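Writing the rulebook for a hand-held gripper

Stinda's working guide for demonstration recording began as a single sheet taped inside a cupboard door. It now has 27 clauses, and the third revision, issued in March, is the first that outside sites have been asked to follow. Two have adopted it so far: the Modise workshop, which records kitchen and bench tasks, and the textile group at Preltbridge.

The guide covers one narrow activity. An operator holds a gripper fitted with a camera, carries out a household task, and the recording is used to train an arm that will attempt the same task later. Safety law for powered machinery has little to say about this. The tool weighs less than a bag of sugar and the only force in it comes from the operator's hand. What can go wrong is mostly in the data.

"We had 1,000 recordings of folding and no agreement on what a fold was," says Yareli Arriaga, who edited the revision. "Some people started with the fingers shut. Some started with the cloth already held. You can't compare those, and you can't mix them either."

Clause 4 therefore fixes the start state. Fingers are fully open, clear of the item, with both tips in view. The operator holds this position for 3 seconds before the first movement. Clause 5 sets the same condition for the end of the recording. Sites that trim their files automatically must keep at least one second of each hold.

Clause 9 deals with the work surface. It asks for a plain top, fixed for the length of a session, with nothing on it that the task doesn't call for. Patterned cloths are not allowed. Wood grain is, after a long argument in the drafting group. Preltbridge had already recorded on wooden tables for most of a year and was not willing to discard the results.

Soft goods get a section to themselves, clauses 14 to 19. A rigid box has a limited number of ways to sit on a table. Fabric does not, and the guide makes no attempt to list them. It asks the operator to record which fastenings are present, whether they are open or closed, and which part of the item is to be gripped first. Zips, loops, tabs and drawstrings each have a code. If a fastening changes state during the task, the code is entered twice.

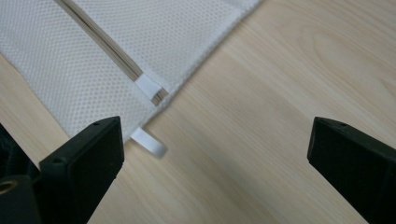 Mesh laundry bag with the zip closed and the gripper fingers open. The white loop lies close to the left fingertip.

Mesh is treated separately in clause 17. Open weave can catch on a fingertip, and a snag that drags the whole item looks much like a deliberate pull once it is in the file. Operators are told to mark the recording and carry on. Deleting it is a breach of the clause. Arriaga's view is that the failed attempts are under-recorded everywhere and that a rule is the only way to keep them.

Pale items on pale tops remain unresolved. The Modise workshop wanted a minimum contrast figure. Preltbridge objected that homes do not provide one. The present text asks only that the lighting be even and that exposure be locked before the hold begins.

Checking is done in Reseo, the review tool used by all three sites. In the trial of the draft, 732 recordings were read against the guide by two reviewers working apart. Most disagreements concerned clause 4, and in particular what counts as clear of the item when a loose strap or ribbon is lying near a finger. The revision now says that nearness is acceptable and contact is not.

Comments on clauses 14 to 19 are open to any site using the guide. Changes to numbering will be held over to the next revision.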